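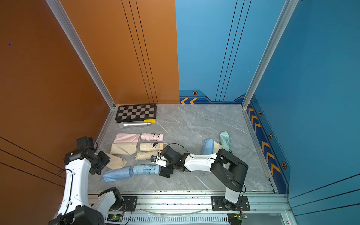

*Orangefarbene und blaue Wand, grauer Boden mit Marmormuster.*

# Kontinuitätsdatei für eine Fantasy-Reihe anlegen

Die Anleitung gilt für Reihen ab zwei Bänden, deren erster Band als fertiges Manuskript vorliegt. Durchgehendes Beispiel ist die Skurnau-Reihe mit der Hauptfigur So-yul Won. Benötigt werden eine Tabellenkalkulation und ein Textprogramm mit Kommentarfunktion. Für ein Manuskript von fast 200 Normseiten ist eine Arbeitswoche anzusetzen.

## 1. Tabellenblätter anlegen

Die Datei erhält drei Blätter: `Figuren`, `Orte`, `Regeln`. Jedes Blatt beginnt mit denselben Spalten:

| Spalte | Inhalt |
|---|---|
| ID | fortlaufend, wird nie neu vergeben |
| Name | Schreibweise wie im Manuskript |
| Beleg | Band, Kapitel, Absatz |
| Wortlaut | Zitat, höchstens ein Satz |
| Status | gesetzt, offen, widerrufen |

Eigene Spalten werden rechts angefügt. Bei `Figuren` haben sich Alter beim ersten Auftritt, Augenfarbe und Anrede (du/Sie/Ihr) bewährt. Die Anrede ist die häufigste Fehlerquelle in Band 2.

## 2. Manuskript auswerten

Kapitelweise lesen, nicht nach Figuren springen. Jede überprüfbare Angabe wird im Manuskript kommentiert und erst am Kapitelende in die Tabelle übertragen. Überprüfbar sind Alter, Entfernungen, Verwandtschaft, Wochentage, Verletzungen und alles, was eine Figur bei sich trägt. Stimmungen und Vermutungen der Figuren gehören nicht in die Tabelle — Ausnahme: Eine andere Figur handelt später danach.
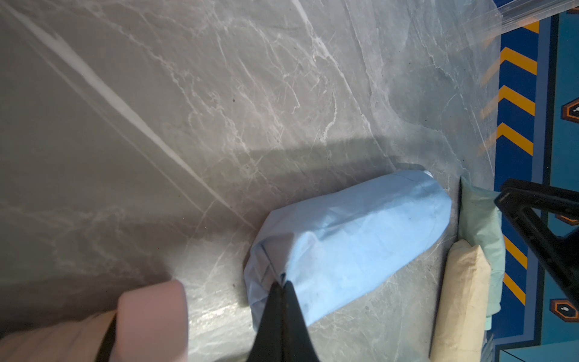
*Hellblaue Stoffrolle, darunter Folie auf grauem Marmormuster.*

## 3. Magieregeln erfassen

Im Blatt `Regeln` steht pro Zeile genau eine Regel. Zusammengesetzte Aussagen werden getrennt:

- R-014: Die Gabe der Adugna wirkt nur auf Personen in Sichtweite.
- R-015: Nach jeder Anwendung fehlt der Anwenderin eine Erinnerung.
- R-016: Die verlorene Erinnerung kann nicht gewählt werden.

Zusätzlich wird eingetragen, wer die Regel ausspricht. Eine Behauptung des Antagonisten Vutotus hat den Status `offen`, bis die Handlung sie bestätigt. Aussagen der Erzählstimme gelten als `gesetzt`, sofern aus der Perspektive einer verlässlichen Figur erzählt wird.

## 4. Widersprüche auflösen

Tabelle nach `Name` sortieren und alle Zeilen mit gleichem Gegenstand vergleichen. Bei einem Widerspruch drei Möglichkeiten prüfen, in dieser Reihenfolge:

1. Band 1 ist noch nicht erschienen: Textstelle korrigieren.
2. Die Angabe stammt aus Figurenrede: als Irrtum oder Lüge der Figur führen und in Band 2 aufgreifen.
3. Die Angabe steht im Erzähltext eines erschienenen Bandes: gilt unverändert. Der neue Text wird angepasst.

Beispiel: In Kapitel 8 liegt die Festung Gululham einen Tagesritt von Skurnau entfernt, im Schlusskapitel erreicht So-yul sie zu Fuß vor Mittag. Beides ist Erzähltext. Korrigiert wurde das Schlusskapitel.

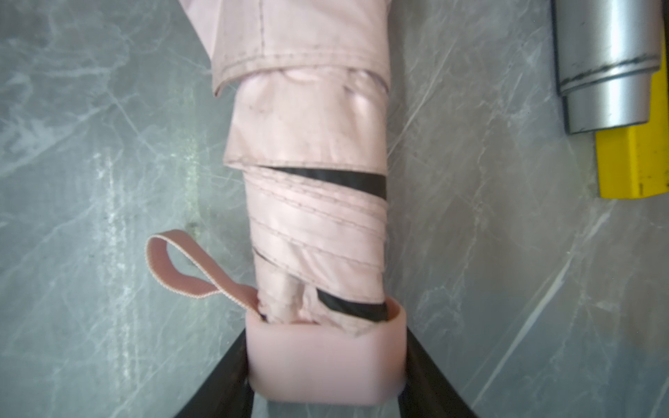 ## 5. Datei pflegen

Neue Einträge erst nach Abschluss einer Kapitelfassung vornehmen. Gestrichene Regeln nicht löschen, sondern auf `widerrufen` setzen. Vor der Abgabe ans Lektorat wird das Blatt `Regeln` als PDF exportiert und dem Manuskript beigelegt — ohne die Spalte `Status`, falls das Lektorat den weiteren Verlauf nicht kennen soll.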